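26 June 2023

Monday. Home by seven, ate cereal for dinner, and I'm writing this before I lose the thread of why I'm annoyed.

I signed up for the summer project course because it was the only one that met in the afternoon and didn't ask for a calculus grade. The flyer said we would "teach a robot everyday skills." I think most of us pictured standing next to a robot. What we mostly do is sit at a table with a gripper in each hand and pick something up, put it down, and pick it up again. The files go off to a computer and at the end of the summer the thing is supposed to have learned from us. I remain unconvinced, and today didn't help.

The room at Torkdale is the same one as last week, the one with the brick wall. The air conditioning makes a lot of noise and does very little. We got the pep talk again about good data and bad data. Good data is smooth, with no fumbling and no stopping to scratch your nose. Bad data is everything I did for the first half hour. I asked what happens if all of us are smooth in the same way, and whether the robot then knows anything except how eight tired students move a pouch across a table. The answer was that this was a great question. I have been in school long enough to know what that means.

Our team is still called Didine, which we picked in a hurry on the first day and which I now have to write on every form. The other team went with Solís and they got a better logo out of it. They also got the table near the outlet. I'm not bitter about the logo.

The target for each team is 400 good runs before the final demo. As of this afternoon we have 94. I did the arithmetic on the bus and it isn't hopeless, but it assumes that everyone shows up and that nothing needs recalibrating, and something has needed recalibrating every single session. Today it ate 45 minutes. The little black-and-white cubes on the grippers have to be read properly or the whole run is junk, and mine kept dropping out whenever I turned my left wrist a certain way. So now I'm supposed to keep my left wrist from turning a certain way. I pointed out that a person really clearing a table would turn their wrist however they liked. I was told to write that down in my project notes as an observation. Fine. It's in there.

What bothers me more is the way everybody talks about it. The Trustbridge people, who are paying for the prizes, sent over a video for us to watch at the start. Music, sunrise, a robot arm folding a towel with great tenderness. It was sped up. You could tell from a tree moving outside the window. I said so and got a look. I don't think it's rude to notice a tree. If the towel took seven minutes, say it took seven minutes, I would still be impressed that it got folded.

And I would like to know how many towels they threw on the floor first. That's the number I'd want in the video.

To be fair (I promised myself I'd be fair in here at least), the grippers are better than I expected. I was sure they'd feel like those claw toys you use to pick up trash, and they do for the first ten minutes, but after that you stop thinking about your fingers. I had one stretch late in the day where I did a bunch of runs back to back and every one was accepted. It was almost pleasant. I even forgot my shoulders hurt, though they hurt plenty now. The straps dig in right where a backpack does, so walking home with a backpack was a mistake.
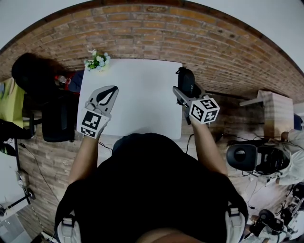 The pouch is my least favorite object so far. It's soft and it squashes, and it never sits the same way twice, so whatever grip worked last time is no use. The instructors love it for exactly that reason. They say a hard block teaches the robot one thing and a soft pouch teaches it a lot of things. Maybe. I'd like to see the block version and the pouch version tested side by side before I believe it, and when I asked whether that was planned I found out it would be "a nice extension for a motivated student." I walked right into that one.

I am sort of tempted, though. It wouldn't take much. Split the runs in two, train on each half, try them both on something neither has seen — the rolled-up socks from the supply box, say — and write down what happens, including the failures. The report is due in October for anyone who wants the extra credit, and I could have it done by then if I don't let it slide the way I let everything slide in August. If the pouch wins I'll admit it in writing. I doubt it will win by as much as they think.

Other things. My bus card is almost out of money. I left my good pen on the table and will probably never see it again. Still haven't answered the email about the housing form, which I've now been meaning to do since last Thursday.

Next session we switch jobs and I'm on checking, so I get to sit at the laptop and reject other people's runs. I plan to be strict. If we're going to claim 400 then I want them to be 400 real ones, and at least three of today's that got waved through looked pretty shaky to me. One of those was mine. I'll bring it up before we start and see how popular I am after that.

Ice on the left shoulder, then bed.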